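August 9, 2021
By Kadri Rozīte
Reading time: 4 minutes

Today I did not sleep well, so I was up before the alarm and I decided that the bedroom would be first. I have promised myself for a long time to go through the bedding properly, before Eleri comes in September to stay. She will have my room and I will take the sofa. She says no, she will take the sofa, and we have been polite about this on the phone for many days already.

I began with the cupboard in the hall. It is deep and badly lit, and everything I do not want to decide about goes there. I found two pillowcases from the Simitz shop which I bought when I moved to this town, still with the paper band on them. I found also a tablecloth that I had been looking for since Easter. I was so pleased that I sat down on the floor and had my coffee there.

Then I washed. The machine downstairs takes a long time and Mrs. Gavalas had her things in it first, so I waited on the stairs with my basket and we talked. Magdalini thinks that sheets must be ironed. I told her that in my mother's house they were ironed, and even the towels, and that when I left home I made a decision. She laughed, but I think she was a little shocked. She told me that she paid 300 for her iron and that she will use it until one of them dies.

In the afternoon I worked on the bed. I like this work more than I admit. First the light blue sheet, which is the good one underneath, and then the white one with the leaves over it. I know that most people use only one, but the blue is soft and the white is pretty, and I do not see why I must choose.
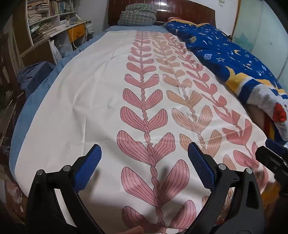
Morkemell Home Diaries Club

The leaves go in long rows, pink and then peach and then pink again, on a stem that is twisted like a braid. When I was buying it I thought they were hearts, and the lady in the shop said no, leaves, and now I see both. The creases in the middle do not want to leave. I pulled from one side, walked around, pulled from the other side, and they only moved to a new place. Magdalini would say: iron. I will not tell her.

The plaid pillow I have folded and put against the headboard. It does not match with anything, green and gray on a bed of pink leaves, but it is the right height for reading and I am not ready to part with it. The headboard itself is very dark and shiny and shows every finger. I should go over it again with a cloth before September.

The blanket with the moons and the stars is still in a heap on the right side. This one is my problem. It is a child's blanket, if I am truthful. Analyn gave it to me when her boy became too big for it, in the winter when my heating was broken, and I have slept under it ever since. I thought today that I would put it in the bag for giving away. I carried it to the door. Then I carried it back and let it fall where it fell - so this is my decision, I suppose, for now.

I made one bag to give away, not a big one. Old towels, a mattress cover which was never the right size, a curtain from the last apartment. Zineb can take it in her car on her way to work.

In the evening I ate bread and tomatoes and wrote the list for tomorrow: hooks for the bathroom, light bulb for the hall cupboard, answer Eleri about the train. I should measure the sofa also, to know if my feet will hang over the end.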